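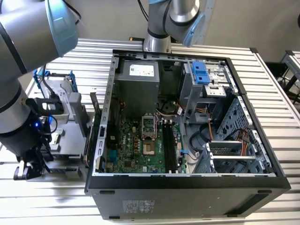 Magazine > Features > Workshop

Taking the old tower to bits
Thursday, June 10, 2021
By Sinéad Ní Chonaill

Anyone who has stripped old office PCs for a living knows how dull it gets by the third one. Lerkura's two-armed kit takes on that job, and after a day with it I'm a bit smitten!

You lay the desktop on its side with the panel off, set the parts fixture next to it and pick a routine. A Dell tower is as good a place to start as any - there are thousands of them waiting in store rooms - and the memory was the bit I most wanted to watch.

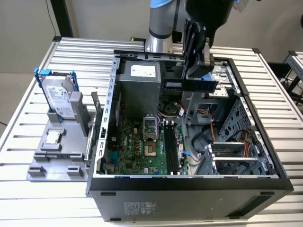 A memory module is thin, light and easy to snap, so I'd expected a lot of fumbling. Fionnuala Heffernan, who wrote most of the routines, says that one took her 28 attempts to get right. The kit comes with nine routines in all, and you can teach it more by hand, which is great fun (I lost most of an afternoon to it).

It's slow, mind. Allow about 20 minutes for a full strip, and cables still want a person nearby. I'd love a quicker way to swap fixtures too. But I went home wanting one, and I don't even own a bench.

Contact the features desk | © 2021 | Back to top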